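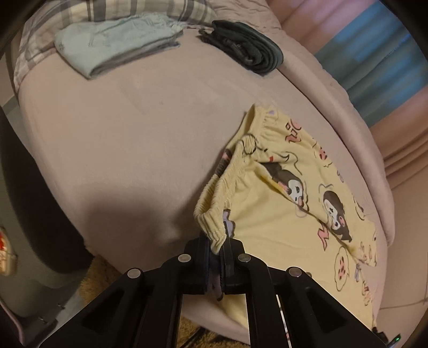 Praying When the Words Won't Come

I've been trying to write this post since Sunday, and every time I sat down with my coffee I ended up staring out at the bird feeder instead. So forgive me if it wanders a little (my sister says all of them do!).

For most of my life I prayed the way my grandmother taught me, in full sentences and in the right order, thanks first and asking second. It served me well for a long time. Then this summer I hit a dry stretch. I would kneel down at night and get as far as "Dear Lord" and then there was just quiet. I felt guilty about it, if I'm telling the truth, and I didn't mention it to anyone for weeks.

I finally told Natsumi Higuchi from our Tutville women's group, over pie, and she didn't look one bit shocked. She asked if I had ever prayed a psalm out loud and let that be the whole prayer. Well, no, I hadn't! I'd read them, underlined them, even stitched one on a pillow, but I had never borrowed one as my own words.

So I started with Psalm 13, which is a short one and opens with "How long, O Lord?" I read it slowly at the kitchen table, and then I read it again. Some mornings that was all I had. Other mornings a name would come to mind and I'd say it, just the name, and leave it there. Romans 8:26 tells us the Spirit helps us in our weakness when we don't know what to pray for, and I must have heard that verse preached a dozen times without needing it the way I need it now.

I can't say the dry stretch is over. Yesterday was quiet again. But I'm sleeping better, and I've stopped grading myself when I get up off my knees, and I'm on Psalm 27 this week.

If you have a psalm you lean on, would you leave it in the comments? I'm keeping a list in the back of my Bible and there's still plenty of room on the page.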